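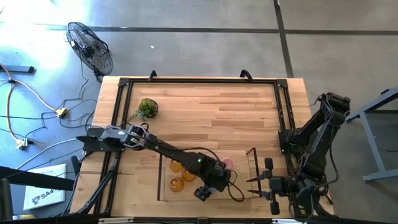

The two arms at the bench, open day at Hestenura

Minutes of the meeting after the open day
Date: 2nd November
Present: Ngan-ling Yeh (chair), Elibariki Nyaga (minutes), members of the Dodirix user group
Apologies: received from Clernus

1. Minutes of the June meeting
The minutes were read and accepted with one correction. The spelling of Nzioka in item 4 was wrong and is now repaired.

2. Report of the open day
Ms Yeh reported that 22 visitors signed the book. The demonstration was given two times, before lunch and after. The visitors stood on the side of the bench where they could look down at the tray and the round amber pieces. Many of them asked how the arms are taught a new task, and the answer given was too long. It was agreed to prepare a shorter one.

Mr Nyaga said that people at the back could not hear the speaker well. A small microphone will be asked for.

3. Bench and floor
The members discussed the cables on the floor, with the orange extension cord in particular. It was agreed that the cord must be covered before the next visit.
Action: Mr Nyaga.

The question whether the plant should stay on the bench was raised. Opinions were different and the matter was left open.

4. Next visit
Clernus wishes to bring a group of apprentices. Ms Yeh will write to them and propose two possible mornings.
Action: Ms Yeh.

5. Any other business
The key of the side door has to be returned to the Hestenura office.

The meeting was closed at noon.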